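On Keeping the Blocks in Order

May 5, 2021

The purpose of this entry is to set out how the building blocks in our household are stored, sorted, and used. Several readers wrote after the February entry on toy rotation to ask about the matter in more detail, and it seemed preferable to answer all of them in one place.

The collection began with a secondhand set of plain cubes purchased from Gullska, a small shop that deals in used school supplies. The set was sold as 300 cubes in mixed colors. It was later joined by two boxes from a day care that was closing its doors, and by a quantity of loose pieces from relatives who had been waiting a long time for someone to take them. A full inventory was carried out over the winter. The total came to 1,356 pieces, counting the arches and the half-size bricks, which do not stack well with anything else and have since been given their own bag.

Before the inventory, everything was kept in one large trunk at the foot of the stairs. The trunk held the full collection without difficulty, but it did not serve the people using it. A child looking for a particular color would empty the trunk onto the floor, take what was needed, and leave the remainder where it had landed. Cleanup took most of an evening. Small pieces collected at the bottom together with crayons, game tokens, and on one occasion a missing house key.

The current arrangement relies on shallow, open bins. The first ones were ordered from Maltutberg, and the lids were removed on the day they arrived. Lids stack neatly on a shelf, but in this household a lid is a place to set down other objects, and a bin with objects on its lid does not get opened. Each bin is low enough for a child to reach the bottom while seated at the table.

Sorting is by color first. This decision was debated at some length. Sorting by shape has much to recommend it, particularly for those who build from printed plans, and it is the method set out in the booklet that came with the Hoarau shelf unit. The children, however, ask for blocks by color. They say that they need more blue. A system that follows the way the request is made has proved easier to maintain than one that requires a translation.

The following practices have been in effect since February:

One color is brought to the table at a time, in its own bin. A second color may be requested once the first is in use.

Blocks that are not part of a structure go back into the bin and are not left on the table.

A finished structure may remain on the table until the next meal. After that it is moved to the windowsill or taken apart.

Damaged pieces are set aside in a jar. There were 33 pieces in the jar at the last check, most of them with chewed corners predating our ownership.

The table itself deserves a word. It is a white table, and it was chosen for the contrast it gives to colored pieces. White also shows every mark. Pencil comes off with a damp cloth and a little baking soda, although this has not been done as regularly as it should be. Scuffs have been accepted as part of the surface. A clear vinyl cover from Pideck was tried for six weeks and then withdrawn from service, as it curled at the edges and tall stacks would not stand on it.

Stacking height is limited at the table. Short columns of two or three cubes are permitted anywhere on the surface. Towers are built on the rug, where a collapse makes less noise and the pieces do not travel under the radiator. The limit was introduced after repeated complaints from the room downstairs, and compliance has been good.

It should also be noted that the bins are returned to the shelf partly filled. Experience has shown that a bin filled to the rim is slow to search and difficult for a small person to carry. The surplus in each color is kept in cloth bags in the hall closet and rotated at the start of the month. Blue is the exception – it is in constant demand, and the bag is usually opened early.

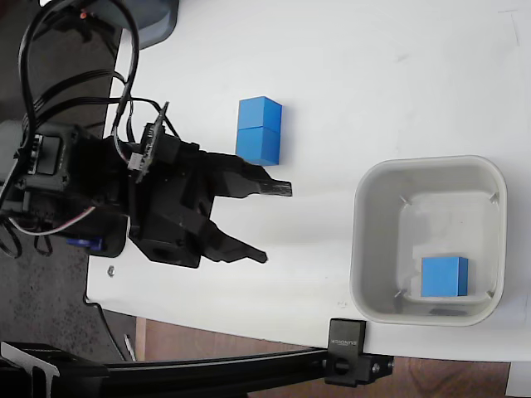

Should blocks that are stacked together be taken apart before they are put away? In general they should be separated, as single cubes settle more evenly in a shallow bin and are easier to pick out the next time. Pairs may be left together at the end of a long day, and they can be separated in the morning.

Two matters remain open. The first is the labeling of the shelf, which currently relies on paper squares held down with tape. The squares fade, and the green one can no longer be told apart from the yellow one. Painted wooden tags are under consideration. The second is the bag of arches, for which no satisfactory home has been found. Suggestions on either point may be left in the comments and will be read.

The next entry will deal with jigsaw puzzles, including those with missing pieces.

Recent posts
Toy Rotation in a Small House
A Shelf for the Upstairs Landing
What Was Kept from the Art Drawer
Cloth Bags, Washed and Relabeled
Notes on the Hall Closet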